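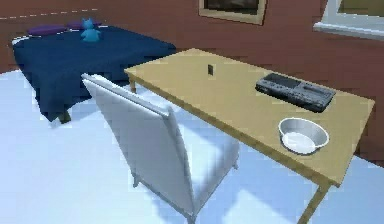 Unit 3: Faults in simulated mobile manipulation
Case: the Kurdale bedroom, chair contact

Setup. The Skarnusix planner was given one task in this room: reach the long side of the table and pick up the metal bowl near its edge. The white chair stands at that same side, partly tucked in, with its tall backrest toward the approach path.

Fault. In 18 of 80 runs the base drove into the chair. The planner reported a clear path each time.

Cause. The collision model held the chair seat and legs but no backrest. The rendered mesh was complete – the two files had been exported separately and never compared.

Why it was missed. The contact monitor ignored any contact shorter than 60 ms. Most of the strikes were brief, so the Deminari log listed them as wheel slip.

Correction. Build the collision model from the rendered mesh, and set the monitor to stop the base on first contact.

Exercise. Choose a second object in the room with a thin upright part. State what the planner would do if that part were absent from the collision model.

Reading: Charpentier lab notes, section 3.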